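March 14, 2026

Thread on keeping a knit alive when you wear it to work every day and push the sleeves up all day long. Mine is a dark gray-green one and I have strong feelings about it by now.

Background for anyone new: I rent a spot at Workeo in Undport, the side with the big windows. Cold when I get in, too warm by lunch if the sun is out. So it's a knit over black clothes from fall until whenever the heat goes off for good, and the sleeves go up and down all day.

Pushing sleeves up to the elbow stretches the cuffs first. Everybody knows that one. What I didn't expect was how much the part just under the elbow would bag out. The cuffs recover in the wash. The elbow area mostly doesn't.

What has helped: folding instead of shoving. Two wide turns from the cuff, then slide the whole thing up. It takes a few seconds and the rib keeps its shape a lot longer.

Don't pull the sleeve back down by the cuff either. Take hold of it above the fold and ease it down. I did it the wrong way for a whole winter and both cuffs ended up wavy.

The ribbed band down the front is the other weak spot. If you hang the thing on a hook, the band gets longer than the rest and never lies flat again. Fold it over the back of a chair or put it on a shelf.
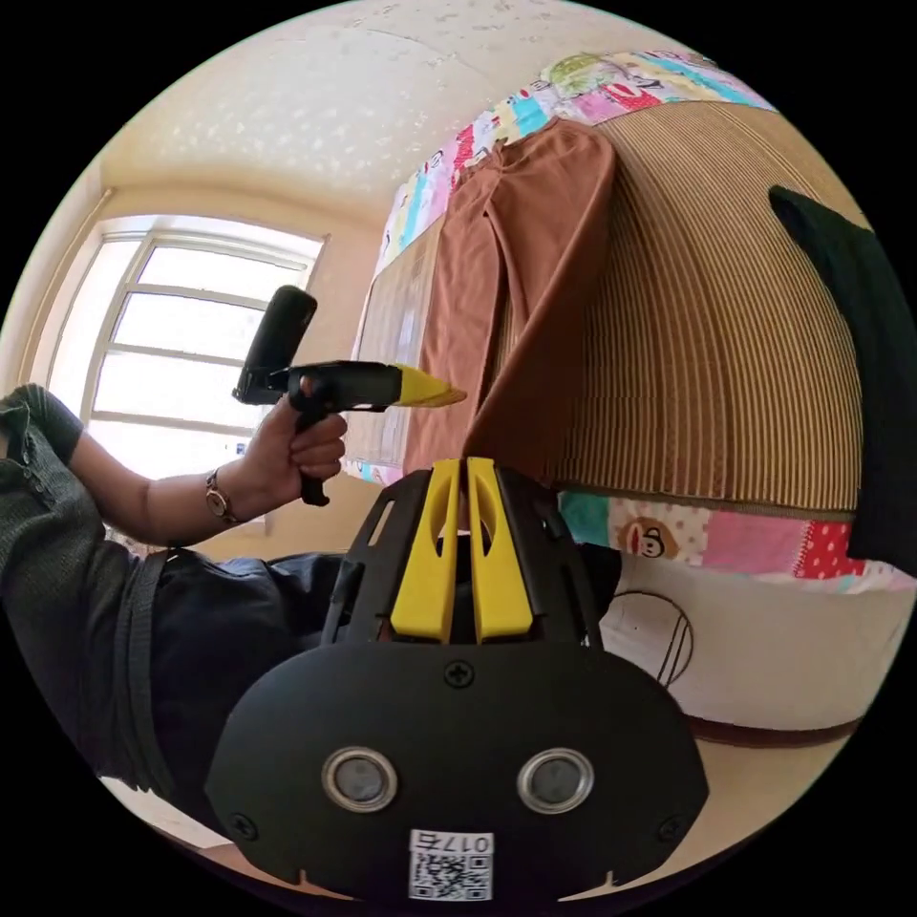

Washing. I used to do it every week, which was too much. Now I air it by an open window for 24 hours and wash it when it needs it. Cool water, a little wool soap, no wringing. Roll it in a towel, press, and lay it flat.

While it's flat and damp is when you fix the shape. Push the cuffs together with your fingers so the ribs close up. Line up the front bands and pat them straight. Then leave it alone until it's dry all the way through, even if that's two days.

Watches. A bracelet with links will chew up a cuff faster than anything else you own. I had fuzz and two pulled loops on the left sleeve before I figured out what was doing it.

I switched to a small watch on a slim band, pale oval face with a gold-colored edge. It belonged in a drawer for years because I thought it was too dressy for work. It doesn't snag, and with the sleeve at the elbow it stays clear of everything.

If you do get a pulled loop, don't cut it. Turn the sleeve inside out, catch the loop with a crochet hook or a blunt needle, and bring it through to the wrong side. Then stretch the fabric gently sideways a few times and most of the slack works its way back in.

For an actual hole you need matching yarn. Janssen on the main street still keeps odd balls in a bin by the register. I took the whole garment in and held it up next to them in daylight – gray-green is terrible to match under store lights. The closest was a Demirora wool, a bit darker than mine. You can't tell once it's worked in.

That ball was $4 and I've used maybe a tenth of it. The elbow patch is a plain knit square, 27 stitches across, sewn on the inside where the fabric had gone thin. I should have done it before it went thin.

Lint. Black clothes under a fuzzy knit are a bad combination and I have no real fix. A damp hand works better than a sticky roller. The shedding slows down after the first few washes.

Pills: a comb for anything loose and small, a shaver for the underarms, and go easy with both. Every pill you take off is a little yarn gone.

Someone asked about storage. I fold mine in July, clean, in a cotton bag with a cedar block. Clean is the important part. Moths go for sweat and food spots first, and cedar won't save a dirty sweater.

Someone else asked if I'd buy the same thing again. Yes, but one size up in the sleeve, so it goes past the elbow without a fight.

Will add the patch pattern tomorrow if I can read my own notes. The cuff decreases are written on the back of a receipt.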